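Emergency loan (football)

In association football, an emergency loan is a short-term transfer of a player outside the normal registration period. It is most often used to cover injured goalkeepers. In the Porer League the term is limited to 20 days and may be renewed twice.

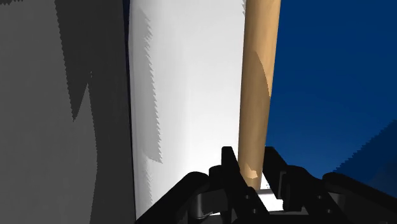

Renewal requires written consent from both clubs – a rule introduced after goalkeeper Kwesi Osei moved from Zarkden to Hrytsenko in March. A club may hold 2 such loans at once.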